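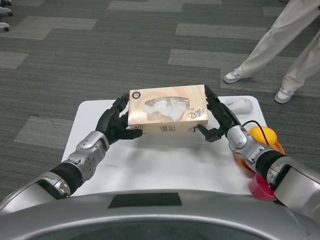 Tuulikki Niskanen thinks it ought to be quicker than this by now. She says so without much heat, in the corridor outside the demonstration room at Trastgate, where the autumn open day has been running since ten in the morning. Her complaint is about the whole field. "I was promised one that could do the ironing," she says. "I've been waiting since I was a student."

Ville Manninen has heard this several times today and doesn't mind it. He has worked on the arms and hands at Sesov for long enough to have stopped making promises himself. We talk at the back of the room between two groups of visitors, and he keeps one eye on the robot while he answers.

The task they chose for the open day is a tissue box. The robot has to take hold of it with two hands and lift it. Manninen says they argued over that for most of September. One colleague wanted bottles, another wanted a stack of cups.

"A tissue box is mostly air," he says. "If you squeeze it at the ends, the card gives. If you don't squeeze enough, one end drops. People think heavy things are the hard ones, but I would rather have a brick."

Before the doors opened they had done 240 lifts with boxes of the same sort. He won't tell me how many went wrong. "Enough that we bought more boxes," he says, and then adds that the early ones were crushed at the corners and the later ones were mostly all right. The spares are in a cupboard and the staff have been using them for colds.

I ask whether both arms are doing the same job. He says they share it, and that the sharing is where most of the work went. Each hand has to allow for what the other is doing. If the left closes a moment early, it pushes the box sideways and the right has to go looking for it.

"With one arm you only have yourself to blame," he says.
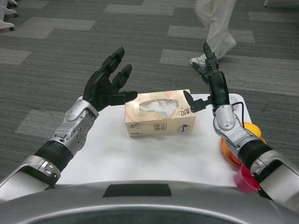

Could it pass her a tissue, Lucimara Caldeira wanted to know, or was it only ever going to pick up the box? Manninen told her that pulling out a single sheet was a different problem, and one they hadn't begun on. The paper tears, it folds over the finger, and two come out together. She said that was her experience as well.

Most of the questions from visitors are of that kind. They ask what it costs, whether it can hear them, and what happens if someone stands too near. Manninen answers the last one at length. The staff have a stop button within reach, and the groups are kept small so that everyone can be watched. By early afternoon 122 people had signed the book at the front desk, with roughly 33 more expected from a college in Bredance.

He is careful about what a visitor should take away from it. The robot has been prepared for a known object on a flat surface, and he says so at the start of every session. In somebody's kitchen, with poor light and the box half under a newspaper, he would expect it to struggle.

"I'd like people to go home knowing what they saw," he says. "It's a small job. We spent months on it and I'm pleased with it."

Next on the list is handing an object from one hand to the other, and he hopes to show that in the spring. The next group is at the door by then, and he goes over to let them in.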